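Chapter 7
Keeping One Arm Honest: The Simulated Cell

Most manuals treat the simulator as the part of a robot setup that needs no upkeep. It has no grease points and no filters, and no one has ever dropped a wrench into it. This chapter takes a less cheerful view. A simulated cell drifts, breaks and gathers dirt of its own kind, and the person who runs it is often the last to notice, for the simple reason that the success rate on the screen still looks fine.

Our case is the household cell at Garkholm, which the Mellton workshop kept for two years as a rehearsal space for its tidying arm. The job was narrow. The arm had to pick small things off living room furniture and put them away. Each new version of the control software was run through 800 trials before it was allowed near the real arm, and those trials decided what shipped. You would expect such a gatekeeper to be looked after with some care. It had a shared folder and a sheet of settings last edited in April.

When the real arm began missing easy picks, the crew did what crews do. They checked the gripper pads, swapped a cable and recalibrated the wrist. All of that was sensible and none of it helped. The log showed 2,204 simulated picks with a healthy score, so the simulator was left out of the search until the hardware had been stripped down twice. Keep that order of events in mind when you read the service guide in Section 7.4, which still puts the simulator last.

A sounder habit is to start with what the control software is given to look at. Scores tell you how a run ended. The rendered views tell you what the software had to work from, and they take very little time to open. The Garkholm cell had a sofa in its standard room, and its views were small and coarse. 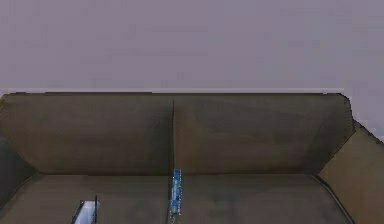

A policy trained on views like these can learn a good deal about color and rather less about edges. A bright blue strip against dull brown cushions is easy to find even when its outline is a row of ragged steps. Whether the same policy can find a gray remote on a gray cushion is a separate matter, and the Garkholm trials never asked. The Grullgate scene pack, used for the room, offered finer settings. Changing them meant slower runs, and slower runs were hard to sell.

Some vendors will tell you that coarse views make a policy tougher. Perhaps they do, in some cells. Ask to see the runs on the real arm, and ask how many there were.

The sections that follow take the cell in working order: views first, then contact and friction settings, then the object list, then the score itself. The Rimkutė checklist in Section 7.2 is a fair starting point – but it was written for a bench cell, and several of its steps assume a fixed overhead light.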